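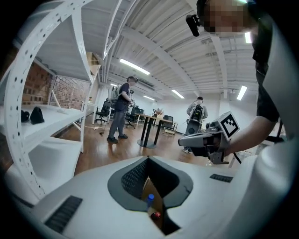

A small blue bottle cap in a cardboard-brown interior in Esville.

Rania Saliba did not plan to spend her working life on bottle caps. She trained as a bookkeeper and kept accounts for a furniture importer until the firm closed. A neighbor asked her to help with the books at Nedach, a small recycling shop on the edge of Esville, and she stayed.

"I came in for two mornings a week," she says. "The first thing I noticed was that they were paying to have the caps taken away. They paid for the bottles to be washed and then paid again to get rid of the tops."

Bottles and caps are usually made from different plastics. The bottle is mostly PET, the cap is polyethylene or polypropylene, and a buyer who wants one does not want the other mixed in. Saliba started keeping the caps back in feed sacks while she looked for someone who would take them.

She found Issa Rawashdeh, who runs a molding workshop called Hamdan and makes plant pots and drain covers. He agreed to try 200 kilos.

"The first load was bad," Saliba says. "It had foil liners in it, corks, the metal kind from juice bottles. He called me and said, come and look at what you sent me. I went and looked. He was right."

Since then the caps have been sorted by hand before they leave. Color matters more than she expected. Blue and green can go together for drain covers. Red has to be kept apart, as a little of it turns a whole batch brown. White fetches the best price and there is never enough of it.

Most of the caps now come from schools. Nabila Jugah, who teaches fourth grade, set up the first collection in February, and other schools asked to join. Saliba was not sure about it at first.

"Children bring you everything," she says. "Pen lids, toy wheels, half a yogurt pot. But they learn fast, and then they go home and correct their parents."

The money is modest. Hamdan pays by weight, and a sack takes a long time to fill. Saliba says the cap trade covers the rent on the sorting floor and part of one wage. She would like to buy a shredder - whole caps are mostly air, and she is tired of paying a driver to move air - but the one she wants costs more than the shop clears in a year.

Asked whether she sees the work growing, she is careful. The price of new plastic goes up and down, and when it is low the workshops lose interest in hers. Rawashdeh has kept buying through two bad spells. She does not assume he always will.

"He has his own bills," she says. "If he stops, I will put the sacks in the back and start calling people again. I still have the list."

Nedach accepts clean, dry caps at the side door. Metal lids and corks are not taken.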